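Home > Data Collection > Handheld Systems

Ovix Paired Gripper Kit

The Ovix kit is a pair of hand-held grippers for recording two-handed tabletop work. The operator wears one on each hand and does the job directly, with no robot arm on site. Recordings can be used later to train an arm fitted with matching fingers.

Each gripper has a grey shell, its own small camera and a printed marker block mounted behind the shell. A head camera is included, so every session has three views of the same task.
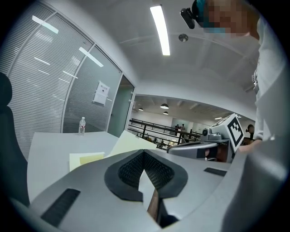

View from one gripper, with the other resting on the desk.

The markers are used to work out where each hand is during a recording. Keep them clean and facing outward. A scratched or creased face should be replaced, and spare faces are in the lid pocket of the carry case. Replacement sets are also sold separately in packs of 25.

Set-up does not need a special bench. An ordinary table in an office will do, provided the operator can stand at one long side and reach the middle without stretching. Light, everyday objects are the best place to start: boxes with hinged lids, paper, bottles. We suggest a practice run on Monday and recording from the next day, as most new operators are slow for the first few hours.
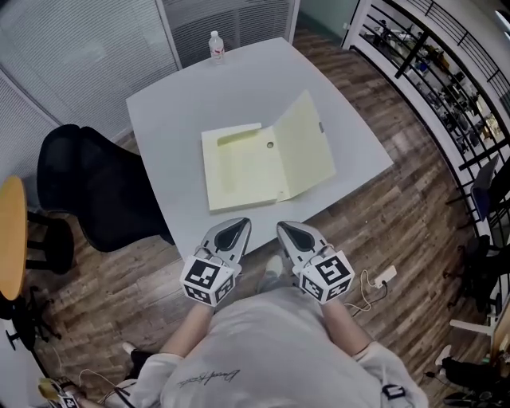
Both grippers in use at a table, with an open box between them.

What is in the kit
Left and right grippers
Head camera and strap
Two marker blocks with spare faces
Cables and charger
Carry case
Licence for Tedine, our desktop program for syncing and labelling recordings

Tedine runs on Windows and Linux. It lines up the three views, flags any stretch where a marker was lost for too long, and exports by episode. One licence covers a single workstation. Storage is up to the customer, and three views fill a drive quickly, so plan for that before a long program of work.

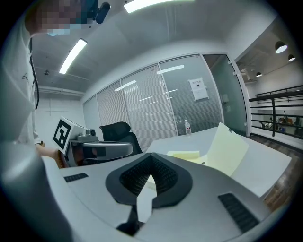
Second gripper and head-mounted device in use, seen from the right gripper.

Pads are a wearing part. The black V-shaped pad has a fine-grid surface and should be checked every 3,000 grasps. Wipe it with a damp cloth and let it dry before the next session. Do not use solvent on the pad or the shell.

Hire and purchase
The kit is available to buy, or to hire by the week from our Broswood depot. Hire includes Tedine for the same period. Hired kits are dispatched within 48 hours of a signed order. The Portela arm mount, for customers who want the same fingers on their own robot, is quoted separately. Please tell us the arm model and flange size when you enquire.

Filed under: grippers, teleoperation and capture, hire equipment

© Ovix | Contact sales | Service and returns | Back to top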